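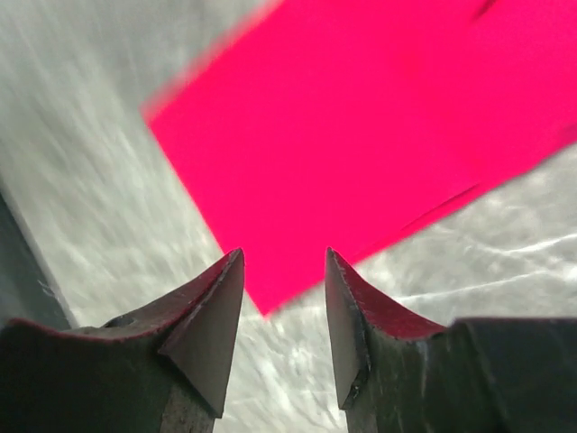
Fig. 1. Cloth lying flat, with the crease close to the long edge and nearly parallel to it.

Lirnthorpe Household Textiles
Unit 2726: Handling and Folding Flat Cloths
Notes for session 4, revised March 6, 2021
Prepared by Ona Jankauskaitė

1. Scope

These notes cover the manual handling of single-layer rectangular cloths: napkins, tray cloths, dish towels, small table covers. Fitted items and garments are treated in Unit 5 of the main binder. Terry goods are left out as well, except for a short remark in section 7.

Session 3 ended with sorting by size. It is assumed that the cloth has been sorted, is dry, and has been shaken out once. Pressing is covered in the October sessions.

2. Terms

Edge. Any of the four boundaries of the cloth, hemmed or not.

Long edge, short edge. Taken from the cut dimensions. On a cloth that is close to square the terms are given up and the edges are named by the hem: hemmed edge, selvage edge.

Corner. The meeting point of two edges. A usable corner is one where both edges can be followed by eye or by finger for at least a hand's width. A corner that is rolled under, doubled, or buried in a bunch is not usable until it has been opened.

Crease. A line in the cloth left by folding or pressure. It may be sharp at one end and run out to nothing at the other, as in Fig. 1.

Ridge. A raised line. Hems form ridges, and so do narrow folds near an edge. The two are easily confused on a strongly colored cloth (see section 4).

Bight. The part of the cloth that hangs between two held points.

Gather. Cloth collected into a small space at or near a held point.

3. Reading the cloth before lifting

Lay the cloth down and look before touching it again. The following should be settled, in this order.

First, which corners are open. Two open corners on the same edge are enough to begin.

Second, whether the edge between them is single. Run one finger along it. A second layer will be felt as a step.

Third, which way the cloth is turned relative to the table. A cloth that lies diagonally does not have to be squared up first. It can be lifted from the diagonal and squared on the way down, and with practice this saves one full handling per piece. Beginners should square up first.

A neat corner of nearly ninety degrees is generally a good starting point. In Fig. 1 the lowest corner is of this type. A corner that appears much sharper than a right angle is usually a fold passing itself off as a corner, although cloths that have been pulled out of shape in the wash will also show it.

4. Strong plain colors

Plain saturated cloth gives little information to the eye. Weave and shadow are hard to see, and a layer lying on another layer of the same color can be missed altogether. The only visible evidence may be a thin darker line where the cloth turns.

When such a line runs near an edge and parallel to it, check for one of three conditions:

a stitched hem
a narrow fold that has turned under
a pressed crease left over from the previous folding

A hem keeps its width along its whole length. A turned fold often tapers. A pressed crease has no thickness when pinched. The pinch test takes a second and should be done on every red, navy or black cloth.

Side lighting helps. The lamps at the Fletia bench are hung low on the left for this purpose and should not be moved back over the center of the table.

5. Two-point lift

The two-point lift is the basic movement of this unit. All later folds assume it.

5.1 Take one usable corner. The grip is thumb on top, index and middle finger beneath, with not more than a thumb's width of cloth inside the grip.

5.2 Follow the edge with the other hand to the neighboring corner. Keep the edge between the fingers the whole way. Letting go and reaching directly for the corner is the most frequent cause of a diagonal pickup, in which the second hand ends on the wrong corner or partway down the side.

5.3 Take the second corner with the same grip.

5.4 Move the hands apart until the edge between them carries light tension. The edge should be straight or very nearly so. Stop there. More tension stretches the hem and the cloth will pucker when laid down.

5.5 Lift until the lower edge clears the table. For cloths longer than 68 cm the lower edge may stay in contact with the table.

5.6 Lower away from the body, bottom edge first, and draw the hands back toward the body as the cloth goes down. The top edge is released last.

6. Faults in the two-point lift

6.1 Sagging top edge. The held points are too close together for the length of edge between them. Soft creases form along the sag and are laid down with the cloth. Correction: widen the hands before lowering.

6.2 Gathered end. One hand holds a bunch in place of a single corner. The cloth is then broad on one side and narrow on the other, and the bunched side twists. Widening the hands does not correct this fault. The cloth has to be set down at the gathered end, opened, and the true corner found.

6.3 Both together. A sag and a gather often occur in the same lift. The gather shortens the edge, the handler brings the hands in to compensate, and the sag follows. The second figure shows the combination, with the spread side on the left and the gathered end on the right. Treat the gather first. Once the corner is found, the remaining sag is dealt with as in 6.1.

6.4 Twisted bight. The corners are correct but one has been turned over. Seen from the front, the face of the cloth shows at one hand and the back at the other. On plain cloth without a distinct face, look at the hem stitching.

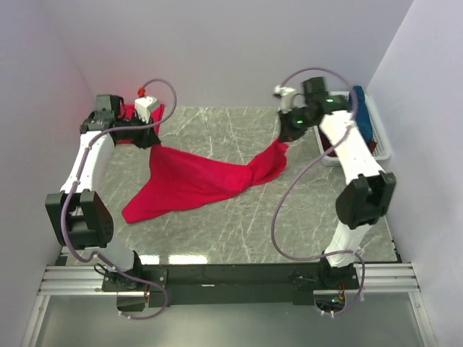
Rūta Paju asks for a reservation to be entered against 6.2. In her view the gathered end need not be set down if the cloth is light: one hand keeps the good corner, the bunched end is allowed to drop from the other, and the edge is then followed again from the good corner as in 5.2. She finds setting down slower and says it tends to put a new crease in at the table.

The reservation is accepted for napkins and tray cloths. For anything heavier the dropped end pulls on the held corner and the edge turns over before it can be followed, so 6.2 stands as written. Students may use either method in the bench exercise provided they note which one on the sheet.

7. First and second fold

After a correct lift and lowering, the cloth lies flat with the top edge nearest the body.

First fold: take the two near corners and carry them to the two far corners. Match the corners, then the edge. Where the edges do not agree in length, divide the difference between the two sides. Smooth from the fold outward with the flat of the hand. Smoothing from the open edge toward the fold pushes slack into the fold and makes it round.

Second fold: at right angles to the first, from left to right. Left-handed students may reverse it, but a stack must be folded one way throughout – mixed stacks lean.

Old creases are ignored in placing a new fold unless they fall within a finger's width of the correct line, in which case the old line may be used. Creases that run along the edge, as in Fig. 1, are flattened by hand before the first fold.

Terry: omit the smoothing stroke and press down with the palm only.

8. Table surface

A smooth hard top lets the cloth slide, which is useful in 5.6 and a nuisance in section 7. Hold one corner down with the free hand while matching the others. A padded top behaves the opposite way. The Vasiliauskas table in the back room is padded and is reserved for pressing.

Patterned or veined tops make it harder to judge whether a pale cloth lies straight. Use the table edge as the reference in that case. With a dark or bright cloth the pattern makes little difference.

9. Bench exercise

Each student folds 20 cloths from the mixed crate. Work at an even pace and do not refold. Record on the sheet, for each piece:

the color and approximate size
whether the first pickup was on usable corners
any fault from section 6, by number
the method used to clear a gathered end
the difference between edges after the first fold, in millimeters

The pooled sheets from earlier groups now stand at nearly 3860 entries and are kept in the Iltia cabinet, second drawer. They may be read in the room. Return them in date order.

10. Reading for session 5

Binder section on rolled storage, with the supplement on long table runners. Bring the completed sheet and one plain cloth from home, unpressed.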